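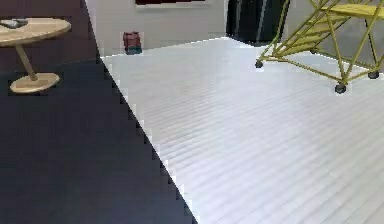 Tips from the robot open day (for your own kitchen and workshop)

Went to the Prollau open day, the one in the old Judwood building. Half demo, half sales talk, free coffee. Typing this up fast before I lose my notes. Mostly floor and storage stuff you can use at home whether you own a robot or not. Updated 13/09/2024.

Clear the middle of the floor first

Best tip of the day and it costs nothing. The simulated room they had up on screen is the one at the top of this page. Big pale floor, stuff pushed back against the wall, rolling frame on casters over there too. They plan a room in software like that before any machine goes near it. Do the same on paper. Draw the floor, draw what can't move, then see how much is left. My garage had way less than I thought.

Floor vacs, same thing. Ten minutes picking up beats an hour of untangling cords from a brush.

Anything on wheels needs a parking spot

Rolling steps, carts, trash cans on dollies. Pick a spot, put tape on the floor where the wheels go. Painters tape is fine for a month, then it lifts. Vinyl floor tape lasts longer but warm it with a hair dryer before you peel it.

Lock the casters if they lock. Check for hair and string wound round the axle while you're down there. Seam ripper gets it out. So does a crochet hook.

Round pedestal tables

Easy to clean around, one base and no legs to steer past. Wide flat bases are low though, and some floor vacs climb on and get stuck. Measure the lip before you buy. The demo guy said his company's little mopper manages 10 millimeters and no more. Mine gives up sooner.

Felt under the base. Replace it in February when you do the smoke alarm batteries, otherwise you'll forget.

Dont leave tools near a table edge. Put a shallow tray in the middle, everything goes in the tray.

Where dark floor meets light floor

Somebody asked about this and it got the longest answer. Some floor robots have drop sensors that look down for an edge, and a very dark floor can fool them into thinking it's a stair. Yours stops dead at the black rug? Probably that. Try it with the lights on. Wipe the sensor windows with a dry cloth, no spray. A lighter runner over the join sometimes sorts it.

Striped or ribbed flooring: mop along the lines. Going across just leaves dirty water sitting in the grooves. Same goes for decking.

Small stuff by the baseboard

Boxes, toys, the bag you meant to take to the car. It creeps along the wall till you can't get a broom in. One basket per room, emptied on trash day.

Kitchen arm demo

Stirred a pot for a good long while, then wiped a counter. Slow. But it wiped in straight overlapping passes, top to bottom, never in circles, and I've been doing it that way since. Much less streaking. Fold the cloth in quarters and you get eight clean sides out of it.

Damp cloth for the counter, seperate dry one to finish.

Prices, seeing as people asked

Arm kit from Çetinkaya, 3,205 dollars, no stand. No thanks.
Floor mopper, 99 on the day with a coupon.
Caster set, 49, the locking kind. Bought these. They're under my workbench now, bit stiff, a drop of silicone spray on each one helped. Keep it off the floor or you'll be skating.

If you go to the next one

It's at Plulodmont, date not up yet. Wear flat shoes, concrete floor all the way through. Bring a tape measure and a photo of your own kitchen, they'll tell you what fits. Get there early, the arm demo fills up and you can't see a thing from the back. Parking round the side, not the front lot.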